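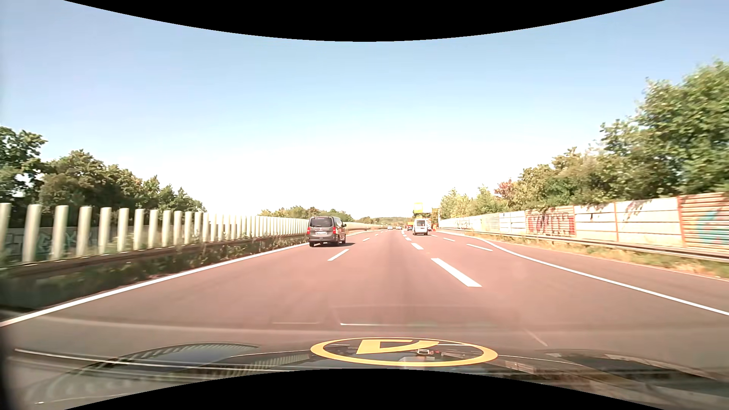

Fermín demande pourquoi on s'obstine à comparer deux caméras sur autoroute alors que le banc de calibration donne déjà la netteté et la distorsion. Il n'a pas tort pour la netteté. Pour le reste, le banc ne dit rien de l'exposition sur une chaussée en plein soleil, ni des reflets du pare-brise, et c'est là que les deux modules se séparent.

21 novembre 2022 – cahier perception, essai caméras frontales

Dépouillement des séquences autoroute. Modules en comparaison : Virgate (celui qu'on utilise depuis le début) et Clendix (prêté, à rendre avant la fin du mois). Même objectif grand angle, même contrôleur Sornska, firmware inchangé. Seul le réglage d'exposition diffère, chacun avec son automatique d'usine.

Ce que je regarde :
– ciel près de l'horizon : brûlé ou pas
– panneaux clairs au soleil
– marquages : tirets fins et tirets épais
– reflets sur le capot pris pour des objets par le détecteur

Le ciel passe au blanc près de l'horizon. Sur la première vue, le panneau jaune au-dessus du fourgon blanc est surexposé, rien à lire dessus. Les tirets épais sortent bien, les fins deviennent difficiles dès qu'on s'éloigne. J'ai relancé le détecteur de lignes avec le seuil à 8 puis à 11. À 11 il perd les tirets fins lointains, à 8 il accroche aussi les traits clairs reflétés au-dessus du capot. On reste à 8 et on masque le bas.

Masque du capot : le bord noir arrondi en bas ne suffit pas. Il reste au-dessus une bande de tôle sombre avec l'anneau jaune-orangé, et le détecteur d'objets y travaille pour rien. Fermín propose de masquer tout le capot d'un coup. Je préfère d'abord mesurer ce qu'on perd de chaussée proche, le suivi de ligne en a besoin.
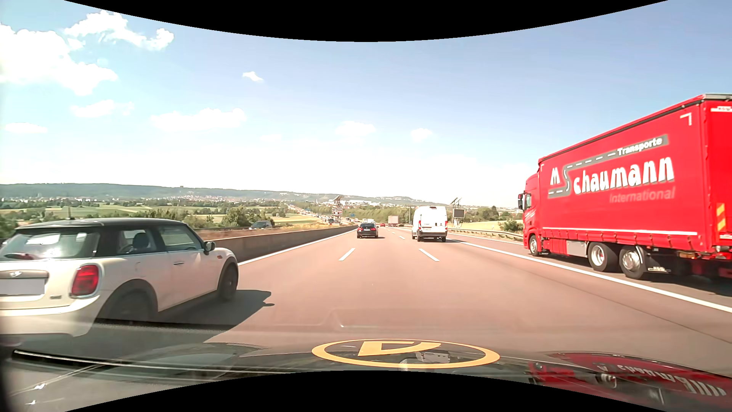
Camion bâché rouge à droite, reflet de son lettrage à l'envers sur le capot.

Cas utile. Le détecteur de texte, laissé actif par oubli, a sorti 2 boîtes : une sur la bâche, une sur le reflet. Score plus faible pour la seconde, mais au-dessus du seuil. Côté objets, la Mini coupée à gauche est bien classée malgré la troncature. L'antenne et le rétroviseur dans l'ombre portée ne créent pas de fausse détection, ce que je craignais un peu.

Latence relevée au contrôleur : 273 ms entre capture et sortie, tous traitements actifs. C'est trop. Sans le texte on devrait redescendre, à refaire proprement avec le script Fuentealba (la version du dépôt, pas celle qui traîne sur le portable).

À faire avant de rendre le module :

1. Refaire la mesure de latence sans détection de texte, sur les deux modules.

2. Tester l'exposition pondérée sur la moitié basse. Prendre la vue avec le camion-nacelle ou assimilé (véhicule blanc, bras de levage) pour voir si la bande rouge et blanche à l'arrière reste séparée des feux.

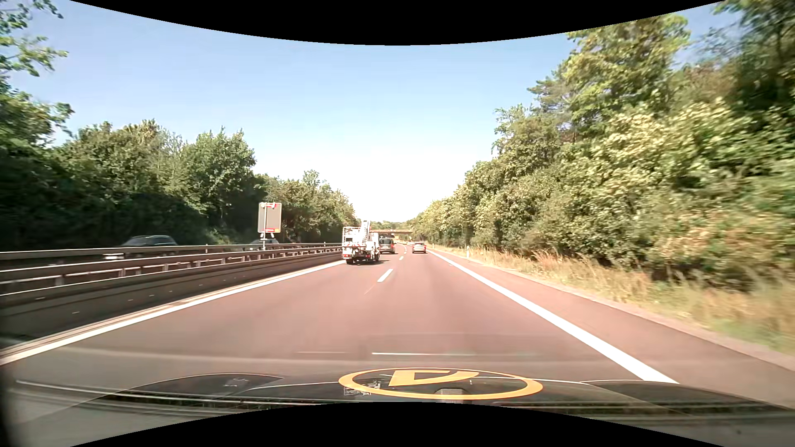
3. Redessiner le masque du bas en suivant le contour du capot. Garder l'ancien fichier, Fermín s'en sert encore pour ses séquences.

4. Vérifier la ligne de rive droite quand elle est large au premier plan. Le filtre de largeur a été réglé sur des tirets, je le soupçonne de la rejeter.

5. Comparer les verts à l'ombre et au soleil dans les talus. Pas prioritaire, mais la segmentation de l'accotement en dépend – herbe sèche et enrobé brun-rouge ont des teintes assez voisines.

Pas d'avis tranché entre Virgate et Clendix tant que le point 2 n'est pas fait. Séquences copiées sur le disque de l'atelier, dossier novembre. Le câble du Clendix a du jeu côté contrôleur, prévoir un collier.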